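Finding duplicate entries in a parts catalogue by comparing short descriptions

Project report, second year
Supervisor: Marjorie Bramwell

1. Introduction

A catalogue is only useful if each item appears in it once. When several people add entries over a long period, the same item is often described in different words, and a search for one wording will miss the other. The task of finding such pairs is known as record linkage, or deduplication when all the records come from one source.

This project looks at a small case. The workshop catalogue at Mornovville holds 1,602 entries, each with a short description in free text and sometimes a part number. The part number would settle the matter if it were always filled in, but in many entries it is missing or has been typed into the description instead. I therefore worked from the descriptions alone.

The question was whether simple methods for comparing words are good enough, or whether something that takes account of meaning is needed.

2. Data

The catalogue was exported as one text file. Saeed Dehghan, who looked after it before the project began, marked the duplicate pairs by hand. He found 123. I treated his list as correct, although we disagreed on a few pairs where one entry was a later model of the other. Those were left out of the list.

Descriptions are short, often only a few words. Some start with the type of thing ("bracket, steel, small") and others with the maker or the room.
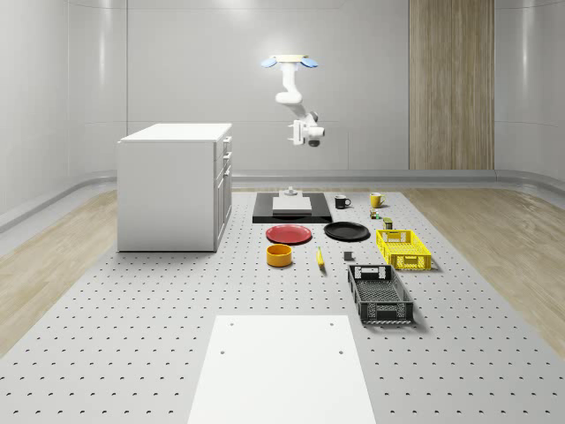

Word order and choice of words cause different kinds of trouble, and it is worth keeping them apart. Order is easy to deal with, as the words can be sorted before they are compared. Choice of words is harder. A white robotic arm hung from the ceiling, with its gripper pointing down over a work platform, might be entered as "ceiling arm", "overhead manipulator" or "robot, inverted", and these three share no word at all. A method that counts common words gives each pair a score of zero, the same score it would give to an arm and a bag of screws.

3. Methods

I compared three methods. All of them were run on lower-case text with the punctuation removed.

Exact match. Two entries are a pair if their sorted words are identical. This was the baseline.

Word overlap. The number of words in both entries is divided by the number of words in either. A pair is reported if the result is above a threshold.

Weighted overlap. As before, but rare words count for more than common ones. "Kiso" in two entries says more than "metal" in two entries. The weights were worked out from the catalogue itself.

Comparing every entry with every other one was slow in my first version — it ran overnight and had not finished by 8 in the morning. The second version only compares entries with at least one word in common. For overlap methods this loses nothing, as all the other pairs score zero anyway.

4. Results

Exact match found 40 of the marked pairs. Plain overlap found more but also reported many false pairs, mostly sets of similar items in different sizes. Weighted overlap was the best of the three and gave only 11 false pairs at the threshold I chose. Most of those came from entries by the same person, who used one standard phrase and changed a single word at the end.

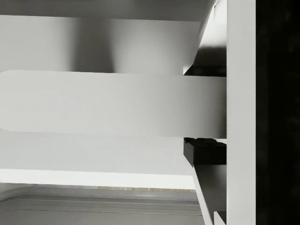 Figure 2. Pale grey slab meeting a light grey upright (rendered view).

The pairs missed by all three methods were nearly all synonyms. "Shelf", "board" and "slab" were used freely for similar things, and so were "post", "upright" and "column". I tried a short list of synonyms written by hand. It recovered some of the missed pairs but joined others wrongly, as "board" is also used for circuit boards.

5. Discussion

The threshold was chosen on the same data that was used for testing, so the results are probably better than they would be on a new catalogue. I asked for the Garberg catalogue in November to check this. It arrived too late to be marked by hand.

Numbers need separate treatment. Two Bosman hinges that differ only in length should never be merged, yet every method here treats the length as one more word. A simple rule would be to reject any pair in which the numbers differ — I have written it but not yet tested it on the full file.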